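Home | About | Jobs | Contact

Print this page | E-mail to a friend

Shift operator, robot tidying line (Niltum site)

Callamard needs people to work alongside the new arms from August. 20 places. No experience with robots needed, we train you. Packing and sorting used to be all by hand here. The arms now take the fetching and lifting, you take the checking, the setting up and the odd things they can't manage. No one on the present crew looses their job over it, hours stay the same.
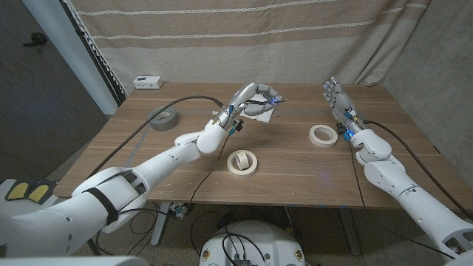

Paper and tape, table work.

Pay: 573 a week, plus 69 for lates. Start 7am or 2pm, say which. Training is two weeks, paid, with the Benetti team. You must be ok on your feet and ok with saying stop when something looks wrong.
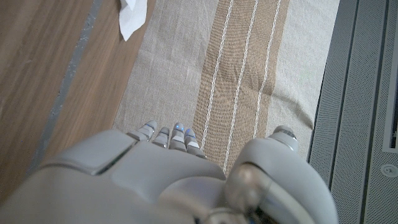 Floor work is the other half of the job and its the half people ask about. You'll be setting out items, watching, resetting, writing it up. Small stuff mostly, a crumpled tissue by a rug, that sort of size. Knees get used. Pads supplied.

To apply: short note to the Insaurralde office, quote ref 3890. No CV needed. Part time considered, please ask.

This site uses cookies. Accept | Settings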